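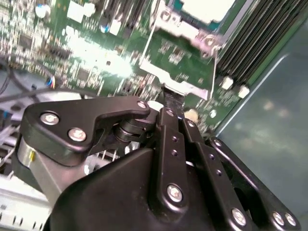
Tason Home Computer Program
Progress report to the Uvarent Fund, second period

The program places used desktop computers with households in Ekville that do not have one, and runs basic classes for the people who receive them. The report covers the work since our last report and the spending against the second payment.

Placements

We placed 372 computers in the period. The target in the grant agreement was 404, so we are short by 32. Most of the shortfall came in the first six weeks, when the school district moved its equipment turnover to a later date and we had few machines coming in. Supply has been steady since then and we expect to make up the difference by the end of June.

Households apply through the library, the two clinics or the adult school. The adult school sent us the most applications, followed by the library. The clinics sent fewer than we planned for. Staff there told us the form was too long to fill out in a waiting room. We cut it from four pages to one in the middle of the period, and applications from the clinics went up after that.

We have changed the order in which applications are handled. Under the old system they were taken strictly by date. Households with a child in grades 6 through 12 or an adult enrolled in a course now go first, and the rest are still taken by date. The waiting list stands at 52 households. 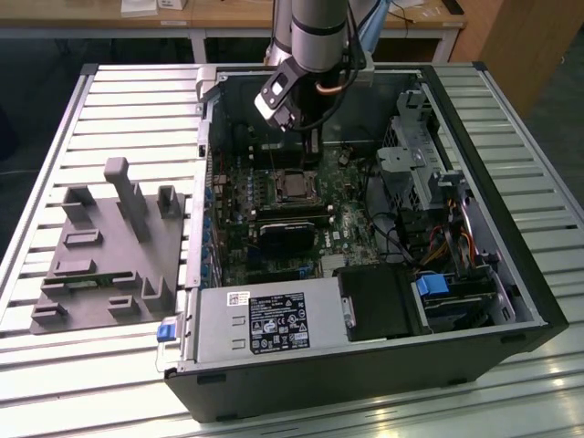
Delivery is still the slowest step. We have one van and it goes out three days a week. A household that misses its delivery goes back into the schedule, and the next open slot may be two weeks away. We tried evening deliveries on the east side of town and missed fewer people. We would like to keep that going, but it depends on driver hours, which are not in the current budget.

Keyboards, mice and power cords were bought in bulk. Monitors are harder to find than towers. On several occasions we had computers ready to go and nothing to pair them with. A local office donated a batch of monitors late in the period, and they have been tested and put into stock.
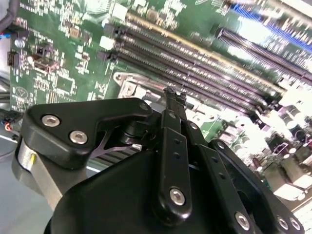

Classes and phone help
By the Tason training desk, Ekville
April 7, 2022

Every household that receives a computer is offered a place in a four-session class. The sessions cover setting up an account, email, saving and finding files, and filling out forms online. Attendance at the first session is good and drops by the fourth. People who stopped coming mostly named work shifts and child care. We added a Saturday morning group at the Bravo Street site, which has a room next door that children can use, and that group has kept most of its members.

We dropped the printed workbook. It was out of date by the time it came back from the printer, and learners preferred single sheets they could keep beside the computer. There are now nine sheets, in English and Spanish.

The phone line took 3299 calls. Passwords were the most common reason for calling and home internet service was second. We can't fix problems with a household's internet service, but we now keep a list of low-cost plans and help callers apply.
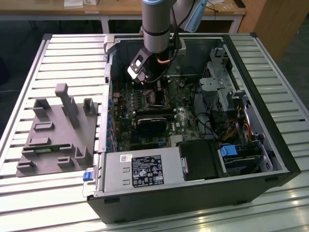 Open desktop tower, side panel removed.

Spending

Spending is within the approved total. Van repairs went over their line, and printing came in under because of the workbook. We ask for permission to move the unused printing money to driver hours. A separate request form is attached.

Next period

Finish the remaining placements by the end of June. Run two more rounds of classes, one in the evening. Meet with both clinics about the shorter form. The final report will include results from the household survey, which goes out with the next round of deliveries.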